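Ticket 1174
Site: Inley, lounge
Category: Furniture, minor
Opened: May 26, 2021
Status: Open, waiting for part

Problem
The round side table with the glass top (Drarnivstead, item 349) rocks when a bottle is put down near the rim. It does it worst on the window side. The glass isn't chipped and doesn't slide.

Checked so far
1. Moved the table along one floor tile in case it was standing on a seam. Still rocked.
2. Took the glass off and pressed on the ring by hand. The ring moves, so the fault is in the base.
3. Tightened the 6 screws underneath. Better for a day, then back as before.
4. Put a folded card under one foot. Stops the rocking, but the card works loose when the floor is mopped.

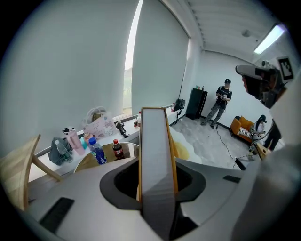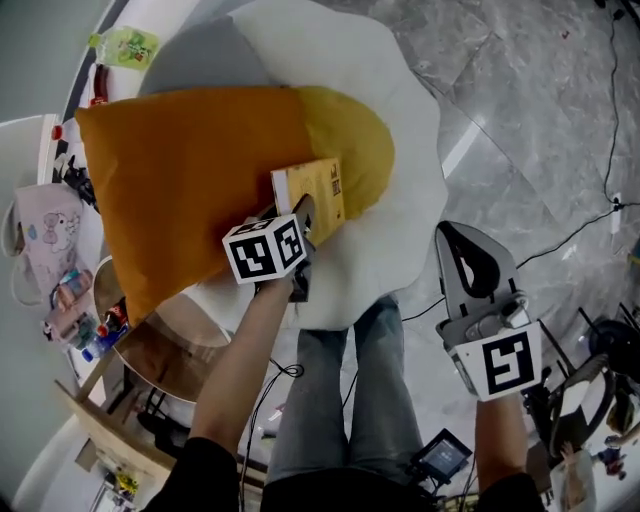
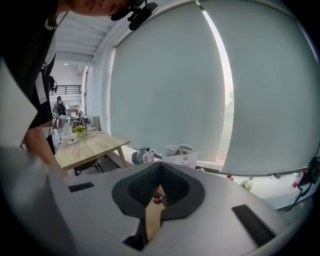 Inley lounge. The round glass table is in the first two, the small wooden one with the yellow flowers in the third.

5. Asked Rolley for a replacement foot, order 3790. They have the foot but want to know which thread. Measured it and sent the size back the same afternoon.

For now
Keep drinks to the middle of the glass, or use the wooden table. Bags and coats can stay on the window counter, but please leave a gap at the end so the blind can be reached. The fried egg cushion stays on the floor and should not be leaned against the side table.

Next step
Fit the foot when it arrives, take the card out and test with a full bottle at the rim on each side. If it still rocks, ask Drarnivstead for a new base.

Comments (3)

Had the same table at Ong. It was the washer, not the foot. Worth a look before you pay for anything.

Thanks, washer checked. It's flat and the right size.

Can we keep the egg whatever happens to the table?

Contact the helpdesk | © 2021 Inley Facilities | Back to top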